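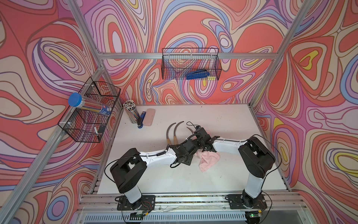

Two arms, three sickles, one pink cloth. Best wallpaper in robotics, fight me.

Right, thread time. A few of you asked what I've been on about since September, so I'll try to do it in short posts before my tea goes cold.

The question is pretty small. If you train a two-armed policy on a table that's always tidy, how badly does it fall over when there's clutter? And is it cheaper to fix that with more demos, or with messier ones?

We call the setup Skekeo (Zdeňka's name, she won't say what it means). A person drives both arms through a task, we record it from every camera, and the policy learns to copy. Pretty standard behaviour cloning, nothing fancy in the network at all.

What we changed is the stuff on the table. Half the demos are clean. In the other half the thing you're handling shares its space with awkward neighbours - curved things, floppy things, things with handles that get in under a finger.

Total is 2000 demos. I drove 795 of them myself and my shoulders would like a word!!

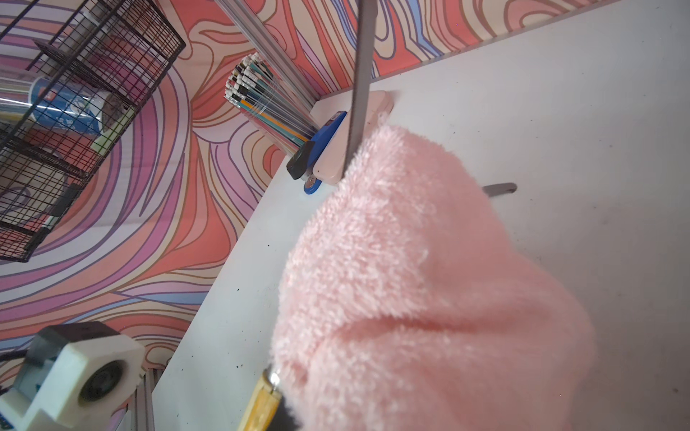
Skultix Notes, no. 4, p. 3

Same bench from down at the wrist, and this view is where most of the interesting results live. When a gripper is pushed into something pink and fluffy, the fluff takes up a massive chunk of what that camera gets. The policy has to lean on the other views right when contact matters most.

So Ilham tried the obvious thing and dropped the wrist views out at random during training. On rigid objects it made hardly any difference. On soft ones it helped heaps, and it helped more when the demos were the cluttered kind. I did not see that coming and I owe him a coffee.

The other result: swapping clean demos for messy ones beat just adding more clean ones, every time we ran it. Even when the test table was tidy! Emmett reckons it's the recoveries. When the table's a mess the operator fumbles, backs off and has another go, and all of that ends up in the data.

I half believe him. We haven't separated clutter from fumbling yet, so please don't quote me as if we have. Next round we get operators to fumble on purpose on a clean table, and I'm told this is my natural calling.

Curved blades are still our worst category by a mile, by the way. The policy picks a grasp point that looks sensible from overhead and then the whole thing pivots. If anyone's had luck with that, my DMs are open.

Write-up's with Bernadette for a read, and I'll post the link here once she's finished with her red pen. Ok, tea's cold, back to the bench.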